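Re: [iltden-makers] Open day at Jindstead, anyone going?

> On a morning in January, a list member wrote:
>
> I see that Jindstead is opening its doors again and that the Pralletness
> people will be showing their hand-held grippers. The notice says "live
> demonstration of household tasks," and last time that phrase meant
> a video of a man folding a towel, with a voiceover. Is it worth the drive
> from Iltden? Do they let you touch anything? Also, is there parking,
> or do we all end up in the field again?
>
> I'm mostly interested in whether this is something our group could
> borrow ideas from. I don't need to be sold a robot. I have a dishwasher
> I'm not on speaking terms with already.

I went, so you don't have to, although I think you should.

Parking first. It's the field. They have put down matting as far as the second gate, after which you're on your own. I was on my own.

The notice was wrong about the start time (it said 10, the doors opened at 10:40) and right about nearly everything else. The demonstration is live. There is no towel man. There is an introductory talk, which runs 27 minutes and has a slide of the founders looking at a whiteboard, and then you are let loose in the house. They call it the house, anyway. It's a kitchen and two rooms behind it, and the kitchen is the one you want.

What Pralletness is doing, for those who missed the thread in the fall: people hold a gripper in each hand and do chores with them. Each gripper has a camera, the camera records what the gripper is up to, and the recordings are used to train a robot arm that will some day do the same chores without anybody attached. So on open day you see plenty of people working like robots and, for most of the visit, no robot. A boy next to me asked his father when the robot was coming. The father said "soon" with a lot of confidence for a man who'd walked in behind me.

The chores are small. On the day it was table clearing, with all the things you'd find on a table if the household had stopped caring: peel, cans, husks, packaging. The operator picks up a thing, moves it to where it ought to be, and goes on to the next thing. Written down it sounds like watching someone tidy up, and I can report that it looks like that too, but I stayed for most of an hour and so did everybody else at my end of the room. You start rooting for the peel.

I'd assumed the hard part would be the heavy objects. It's the light ones. A can is a can, and the fingers either have it or they don't. Soft, curly stuff gives way on one side and springs out on the other, and you see the operators slow down every time they come to it. They were very good. I say this as someone who later had a turn.

Which brings me to your question about touching. You can, after lunch, if you sign a form and take your watch off. There are two practice stations in the back room, each with a pair of grippers and a tray of junk. The trigger is stiffer than you expect and there's a bit of travel before the fingers close, so you spend your first minutes squeezing at nothing, like a lobster with a grudge. My task was to move eight walnuts from one bowl to another. I will not be giving the final score. The instructor told me that most people look at their hands when they should be looking at the tips, and then she told me again.

A few things I wrote down that may be of use to our own group:

The finger pads matter more than I'd have guessed. They are ribbed rubber, and they wear. I asked how often they swap them and was told "when somebody complains," so draw your own conclusions about maintenance schedules in advanced industries.

They don't tidy the kitchen before recording. They want clutter and they want it different every time. There's a shelf in the corridor with some 338 objects on it, all tagged and numbered, and the operators draw from it before each session. Number 12 is a gravy boat without a handle. I was very taken with number 12.

Every session gets a written sentence saying what was done, in ordinary language. "Move the peel to the bowl," that sort of thing. The sentence is checked by a second person, who apparently sends back a good many of them. I have belonged to clubs whose minutes were less strictly kept.

Bad attempts are kept. If you drop the item and pick it up again, it goes in. I found this comforting in view of the walnuts.
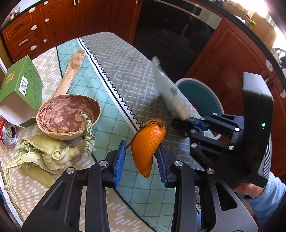
Why do the operators use grippers when they could just wear gloves with sensors in them?

Because the robot will have grippers. A glove records what five fingers can do, and the arm they are training has two, so much of the recording would be of moves it can't copy. With the gripper in your hand you're held to the same limits from the start. I asked this at the end of the talk, so that's their answer in my wording.

The robot does turn up in the end, I should say. It's a single Yang arm on a stand in the far room, and at 3 p.m. they switch it on and it clears a tray. It took its time. It picked up a sponge, considered the sponge, and put it in the bin we had all been hoping for. People clapped. Then it went back for a second sponge that wasn't there, and the session was declared a success and the tea was brought out.

Would I go again? I would, but I'd skip the talk and get there for the kitchen, and I'd put my name down for the practice station before lunch, as the list fills up. Wear boots. Entry is free and there's a box for donations by the door, with a sign saying they'd had 678 visitors at the last one, though I never saw more than would fill a bus.

On borrowing ideas: I think the object shelf is the thing to steal. We've got the shelf. We have certainly got the objects. If anyone wants to make a start on the tags, I have a label printer and half a roll, and the workshop key until the end of the month.

I can also bring the handout to the next meeting. It has a diagram of the trigger linkage on the back page which is better than anything in the talk. There's some mud on it.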